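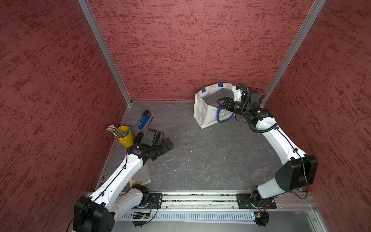 I have been painting walls badly for most of my adult life, so when Viklund put out a texture roller that promised an aged plaster look in one afternoon, I was exactly the sort of person they had in mind. The kit is called the Lirnberg, it comes in a long flat box, and it contains a roller, two spare sleeves, a tray, a rubber comb and a leaflet. What you are meant to get is a wall with some life in it. Dusky red with darker streaks running through it is the sort of finish I was after for the dining room, a color that looks as if it has been up since before you moved in and has opinions about you.

I'll start with the roller, because that's what you are paying for. The sleeve is a ragged thing, like a poodle that has lost a fight, and you load it with two colors at once from a tray with a divider down the middle. The divider is six millimeters shorter than the tray is deep. I measured it after the two paints met. By the second loading I had one color in both halves, a sort of liver shade, and I spent a while telling myself it was close to what I wanted anyway.

The fix, if you buy one, is to fill each side no more than a third of the way. The leaflet says to fill to the line. Ignore the line.

Once I had that sorted out, the roller was good. I'll go further and say I enjoyed it. You go up at a slant, come down at a different slant, and stop before you think you should. The base coat needs to be fully dry, overnight in my house, and the streaks want a paint only a shade or two darker. My first test board had cream over navy and looked like bacon. My second, in two reds from Furker's matte range, looked like something you might find in a restaurant with cloth napkins.

The comb I can't recommend. It is supposed to drag fine lines through the wet coat, and what it does is take the wet coat off and put it on your wrist. I used it on the inside of the closet, where it can think about what it did.

Coverage is where Viklund gets optimistic. The box says one sleeve will last for 4,000 strokes, and I'd love to know who stood there. Mine started shedding on the third wall. There are now little red hairs in the finish to the left of the window, and I've hung a calendar over the worst of them. The second sleeve held up better, possibly because I washed it in lukewarm water as soon as I was done instead of leaving it in the sink until after dinner.

Corners are a problem too. The roller is nine inches wide and doesn't bend, so you are left with a plain stripe down each corner unless you go in with something smaller. I used a torn-up kitchen sponge. It matched so well that I started to wonder about the price of the kit.

For comparison, I borrowed the Guststead version, which is cheaper and has a proper deep tray. The handle squeaks on every turn, and after one wall I would have paid the difference to make it stop. The pattern also repeats. You won't see it for a week, and then one night you'll look up from your soup and there it is, the same blotch marching across the room like wallpaper.

So I'd buy the Lirnberg again, mostly for the roller, and I'd wait for a sale -- it seems to get marked down every May. Get a small sponge while you're out. Tape the baseboards even if you think you have a steady hand. And do the wall behind the door first, where your early work can stay between the two of you.

Four stars. It was going to be three and a half, but the dining room does look nice with the lamp on.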